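# Review: Dilov Coda two-arm bench kit

2 June 2021

I run data collection for a small group at Wróbel, and we bought the Coda kit to gather two-arm demonstrations for a policy we train in-house. We have recorded 2688 episodes on it so far and kept most of them. This review covers the kit as a recording station. I haven't tried its built-in motion planner, and I don't expect to.

## Setup

The arms arrive assembled. The table, walls and mounting plate come flat, with printed instructions that are mostly correct. Step 9 has the plate the wrong way round. Two of us had the station bolted together in an afternoon, and most of the next morning went into motor IDs and calibration.

Dilov ships its own recorder, but we use Darnness, the logger we already had on our other bench. The driver exposes joint positions, commanded positions and gripper opening on one clock, so connecting the two took a short script. Camera timestamps come in separately. Check the offset before you record anything you want to keep. Ours was off by up to 40 milliseconds until we moved the camera to its own USB controller.

## Recording with it

The operator holds a pair of small leader arms and the bench arms follow. The leaders are light enough to use for a full session, though the trigger springs are stiff and the left one squeaks. We work in blocks of 20 episodes and then swap operators. Past that point people start taking the same path every time, and the model learns the path.

Starting and stopping an episode is done with a foot pedal. It works, but there is no sound when recording begins, and in the first week we lost a good number of openings that way. We added a beep in Darnness.

Resetting the table is still the slow part, as it is on every bench I've used. The kit doesn't help or hurt here. We draw start positions from a list and the operator places the object by hand.

## What holds up

- Joint tracking is good enough that replayed episodes usually finish the task on slow to medium motions.
- Calibration stays put. We redo it on a schedule and the numbers barely move.
- The plain light gray walls keep the background steady from one session to the next. People walking past the bench used to show up in our older data.

## What doesn't

- Wrist motors warm up in long sessions, and the grip gets weaker before any warning appears. Log the motor temperatures from the start.
- The gripper fingers have too little friction for smooth metal. Sakda Prasertsri on our team tried several pads before settling on a thin silicone strip, and we now replace that as a regular consumable.
- The manual says almost nothing about cable slack.
- Firmware updates reset the joint limits to factory values. Save your config file first.

## Support

I wrote to Dilov 2 times. The first reply, on the joint limits, came the next morning and solved it. The second, on the pad material, was a link to the manual page I had quoted in my question. A firmware release is planned for July that should keep user limits, and I'll update this page if it does.

## Would I buy it again

Yes, for two-arm work at table scale. If you only need pick and place with one arm, the price is hard to justify, and the second arm makes every reset slower.

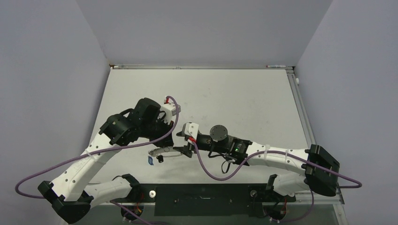 Handovers are the reason we bought a two-arm kit, and they are also the hardest episodes to label. With a curved metal tool spanning the gap between the grippers, both sets of fingers are at the piece together, so we mark the transfer from gripper opening and motor current and leave the video as a second check. The purple cables need watching in this kind of task. They loop well out past the elbows, and on the right side the cable droops across the tabletop under the forearm, where it can end up in the way of a low reach. I would keep enough slack for the wrist to turn and clip the rest along the forearm — the small holes in it take a cable tie if you buy the narrow ones.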